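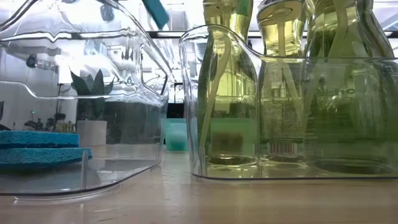

PRESS RELEASE
Gostercombe District Council
For immediate release
April 16, 2025

Council opens consultation on polling districts and polling places

Gostercombe District Council has opened a public consultation on proposed changes to polling districts and polling places across its area. The proposals affect 123 polling stations and would take effect when the revised register of electors is published in December.

Under the proposals, the greater part of the district would see no change. Electors in the wards of Duman, Jirano and Irnero would be the most affected. New housing in the first two has left several polling stations serving more people than their buildings can comfortably hold, while in Irnero two of the present polling places are no longer offered for hire on election days.

The proposals do not alter ward boundaries, the number of councillors or the parish arrangements. They concern only the division of wards into polling districts and the choice of building in which electors in each district cast their votes.

Main proposals

In Duman ward, the existing polling district DU2 would be divided along the line of the railway. Electors to the north of the line would continue to vote at the parish hall. Those to the south would vote at the primary school annexe, which has its own entrance from the street and can be used without closing the school.

In Jirano ward, the council proposes to move the polling place for district JI1 from the sports pavilion to the library. Access to the pavilion is by an unlit path with a steep slope at its lower end, and the returning officer has received complaints about it after each of the last three elections. Districts JI2 and JI3 would be merged. The combined district would have two polling stations in the same building, with separate desks and separate registers.

In Irnero ward, electors in IR4 would vote at the Methodist church hall. No permanent building has been found for IR5, a rural district with 275 registered electors, and the council proposes a temporary polling station in the car park by the village green. Views on this proposal would be especially welcome, as would suggestions of any suitable building that has been overlooked.

In the remaining wards, changes are limited to minor corrections. These include several streets where odd and even numbers at present fall into different polling districts, and a small number of new addresses that have been allocated on a provisional basis.

Access for disabled voters

Every polling place in the district was inspected over the winter. The inspections covered parking, the route from the street, door widths, lighting, floor surfaces and the space available for a low-level polling booth. A written report on each building is included in the consultation papers.

The council has set aside funds for portable ramps and temporary lighting where the reports recommend them. Where a building could not be brought up to the required standard by these means, an alternative has been proposed. Comments from disabled residents, and from organisations that represent them, will be considered alongside the inspection reports and may lead to further changes.
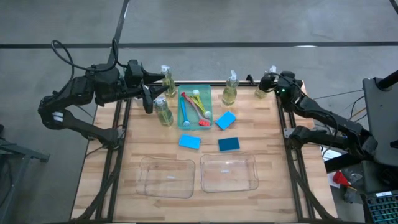 The Irnero Residents' Association said that it supported the move to the church hall but had reservations about the arrangements for IR5. In a written response to the draft proposals, the association said that a temporary station "may be acceptable in May but would be a poor substitute for a proper building at a winter election", and it asked the council to approach the owners of the former village school once more before a decision is taken.

The council has confirmed that it will do so. If agreement can be reached, the former school would be put forward in the final proposals in place of the temporary station, and electors in IR5 would be informed by letter.

Postal and proxy voting

Electors who already vote by post or by proxy will not need to take any action as a result of the review. Their arrangements will be carried over automatically to any new polling district. Poll cards issued before each election will continue to show the correct polling station, and electors are advised to read them carefully even where they have voted at the same place for many years.

How to respond

The consultation papers, including maps of all existing and proposed polling districts, may be read on the council's website or at the council offices and public libraries during normal opening hours. Printed copies in large type are available on request.

Responses may be made using the online form, by email or by post to the Electoral Services Office, Gostercombe District Council. They should state the polling district or building to which they refer. Anonymous responses will be read but may carry less weight. All other responses will be published with the final report, with home addresses and signatures removed.

The final proposals will be put to a meeting of the full council in the autumn.

Notes to editors

1. A polling district is a geographical area within a ward. A polling place is the building or area in which a polling station is located. A polling station is the room where voting takes place.

2. An earlier draft of the proposals was sent to parish councils, local political parties and residents' groups. The council received 80 written replies, which are summarised in Appendix C of the consultation papers.

3. The council employs 400 temporary staff on polling day. The proposals would not reduce this number.

4. Media enquiries should be addressed to the Communications Office, Gostercombe District Council.

ENDS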